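Planner treats toaster slots as solid, grasp on toast slice rejected every time
Manipulation software > Perception and planning

tpilkington
Posted 4 Jul 2023
Running the Rerkum planner, depth from a stereo head, meshes fused at 2 mm. The task is to pull a wooden toast slice from a two-slot toaster and set it on a cutting board. Segmentation labels the slice correctly, but the fused mesh closes over the slots, so every candidate grasp near the rim comes back as a collision. I logged 301 candidates last night and all of them were rejected.

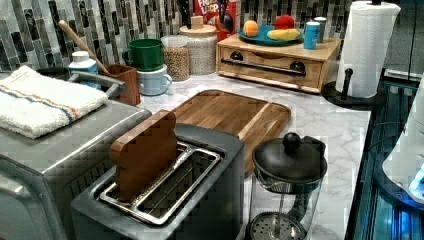
I've tried dropping the collision margin to zero. That lets the grasp through but I don't trust it next to glass. Is there a per-object setting I've missed?

anisa_l
The shiny wires inside the slots are probably giving you bad depth, and the fusion step fills whatever it can't see. Turn off hole filling first. It's on by default.

nblackburn
I'd go the other way and swap in a CAD model of the toaster once it's been detected. Fused meshes of kitchen stuff are never good enough for contact work.

anisa_l
That works until somebody buys a different toaster. We dropped CAD swaps in February for that reason.

nblackburn
Then you add another model. It took me an afternoon.

sihancai
Log the rejection reason per link before changing anything. We had a case that looked like mesh trouble and was a padded fingertip geometry left over in the URDF.

tpilkington
Hole filling off, margin back to default. 26 of the 301 now pass on the same recording. Sihan was partly right too — the left fingertip box was too long. Placing on the board is the next problem. The approach comes in near a corner when I asked for the center.

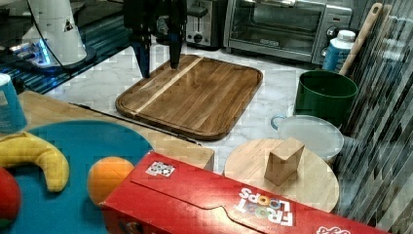 The target pose is the centroid of the board mask, so my guess is the mask is losing part of the board. Haven't overlaid it yet.

marleny_a
Check the stripe in the wood. Our segmenter used to split boards along a change in grain color and keep the bigger piece. Fitting a rectangle to the depth plane fixed it for us.

nblackburn
Or use a known model of the board.

marleny_a
For one board, sure. We have 20.

tpilkington
Will try the plane fit and post the config if it holds up.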